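Progress report to the Yousafzai fund, September 18, 2019

Grant: Foltside kitchen and furniture reuse scheme, second period

Prepared by Marilou Cabrera

## Where we are

The workshop has been open to the public since the start of August. We said in the application that we would open in July, and the delay came from the electrical inspection, which had to be booked twice. The landlord paid for the second visit. Everything else in the first half of the plan was done on time except the signage, and that is covered further down.

315 items have come through the door in the period. Chairs and small tables make up most of them, followed by kitchen units from two house clearances on the Murker side of the estate. Guoqing Fu keeps the intake book and has changed the way entries are made, so that each item now has a line for where it came from and a line for where it went. The first few weeks of entries don't have this and we have not tried to fill them in afterwards.

## Staff and training

Nestor Malabanan started as workshop lead in August on the hours set out in the application. Frauke Meinecke has moved from the shop to the finishing bench and her old shifts are being shared out. We are still short on the late opening.

Six trainees began the first course and four are still with us. One left for paid work at a joinery firm and one moved away. The places have been offered to people on the waiting list but the course is too far along for them to join, so they will start with the next group. The trainees have asked for more time on upholstery and less on stripping paint. Nestor has moved one session over and will look at it again when the course ends.

## Money

We have spent 3,000 pounds of the equipment budget. The dust extraction took the largest share, then the bench vices and clamps. The second-hand bandsaw came in under the estimate and we would like to keep the difference in the same budget line for blades and guards. Please let us know if that needs a formal request.

Van hire is running over. The clearances were further out than we had allowed for, and the hire firm charges by distance. Gerardo Dela Peña is getting a price from Sketurex for a fixed monthly arrangement. If it comes back too high we will go on as we are and limit collections to Foltside and the streets next to it.

Rent and insurance are as budgeted.

## Small parts and fittings

Missing handles and knobs hold up more finished pieces than anything else. A chest of drawers can sit at the back for weeks waiting for one match. We have started sorting spares by stem width, and turned wooden stems with a separate coloured cap are now kept together in their own drawers. Guoqing would like to sell the surplus in the shop by the handful.
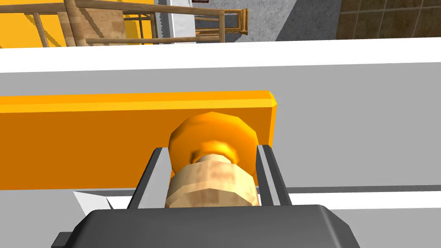 ## Next period

- Second course begins, with the waiting list contacted first
- Signage on the road side, once the landlord has agreed the size
- Decision on the van
- Intake totals split by source, from the new book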